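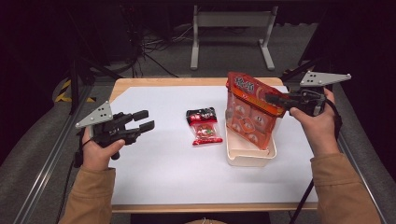
그림 3-1. 흰 종이를 깐 탁자와 주황색 과자 봉지

3장. Jindeck 봉지 밀봉기 설치와 첫 사용

포장을 풀고 구성품까지 다 확인하셨다면 이제 자리를 잡아 줄 차례입니다. 마음이 급하시더라도 이 장은 한 번 쭉 읽고 시작해 주세요. 처음 한 번만 제대로 맞춰 두면 그다음부터는 설명서를 꺼낼 일이 거의 없습니다.

3.1 자리 잡기

1. 흔들리지 않는 평평한 탁자를 고릅니다. 본체의 폭은 222mm이지만 봉지를 양옆으로 펼칠 공간이 더 있어야 편합니다.
2. 탁자 위에 넓은 종이를 한 장 깝니다. 과자 부스러기나 양념 가루가 떨어져도 종이째 걷어 내면 그만이라, 저희 Tovell 고객지원실에서도 늘 이렇게 씁니다.
3. 고무 발이 네 귀퉁이 모두 바닥에 닿았는지 손으로 살짝 눌러 봅니다.
4. 전원 스위치가 '꺼짐'에 있는지 보고 플러그를 꽂습니다.

주의: 멀티탭에 전기 주전자나 토스터를 함께 꽂지 마십시오. 예열 중에는 순간적으로 700W까지 전력을 씁니다.

3.2 예열과 시험 밀봉

1. 전원을 켜고 온도 다이얼을 '2'에 맞춥니다.
2. 표시등이 초록색으로 바뀔 때까지 기다립니다. 겨울철 베란다처럼 서늘한 곳이라면 조금 더 걸리니 차 한 잔 우리시면서 느긋하게 기다려 주세요.
3. 함께 들어 있는 시험용 필름을 물림틀에 끼우고 덮개를 누릅니다. 신호음이 나면 손을 뗍니다.
4. 필름이 다 식은 다음 양쪽으로 가만히 당겨 봅니다. 쉽게 벌어지면 다이얼을 한 칸 올려 다시 해 보십시오.

참고: 새 제품은 처음 몇 번 옅은 냄새가 날 수 있습니다. 창문을 열어 두시면 금방 빠집니다.
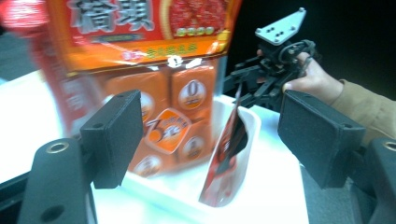 읽는 시간: 3분

3.3 과자 봉지 다시 막기

아마 가장 자주 쓰시게 될 기능이 아닐까 합니다. 큰 봉지를 뜯어 놓고 다 못 드신 날, 집게로 대충 집어 두었다가 눅눅해져서 속상하셨던 적이 한 번쯤 있으시지요.

1. 봉지 안의 공기를 손바닥으로 살살 밀어냅니다. 감자칩처럼 잘 부서지는 과자는 공기를 조금 남겨 두는 편이 좋습니다.
2. 입구 안쪽에 묻은 기름과 가루를 마른 천으로 닦습니다. 밀봉이 잘 안 된다는 문의는 대개 이 단계를 건너뛰신 경우입니다.
3. 입구를 평평하게 펴서 물림틀 안쪽 선까지 넣습니다. 주름이 있으면 한 번 더 펴 주세요.
4. 덮개를 누르고 신호음을 기다립니다. 안쪽에 은박이 있는 봉지는 다이얼 '3', 얇은 투명 봉지는 '1'이 알맞습니다.
5. 막은 날짜를 봉지 뒷면에 적어 둡니다. 유통기한이 인쇄된 부분은 잘라 내지 마십시오. 수입 과자는 날짜를 적는 순서가 우리와 다를 때가 있으니, 일·월·연 순서인지도 같이 살펴보시면 좋겠습니다.

경고: 덮개를 연 직후의 열선은 매우 뜨겁습니다. 손가락을 대지 마시고, 어린이가 혼자 쓰지 않게 해 주십시오.

3.4 다 쓴 뒤에는

전원을 끄고 플러그를 뽑은 다음 충분히 식혀 주세요. 열선 위의 천 테이프에 그을린 자국이 보이면 교체할 때가 된 것입니다. 교체용 테이프는 부품 번호 692로 주문하시면 되고, 붙이는 방법은 5장에 있습니다. 줄을 본체에 감아 보관하실 때는 너무 팽팽하지 않게, 두세 바퀴만 느슨하게 감아 주십시오.

개정일: 2022년 10월 5일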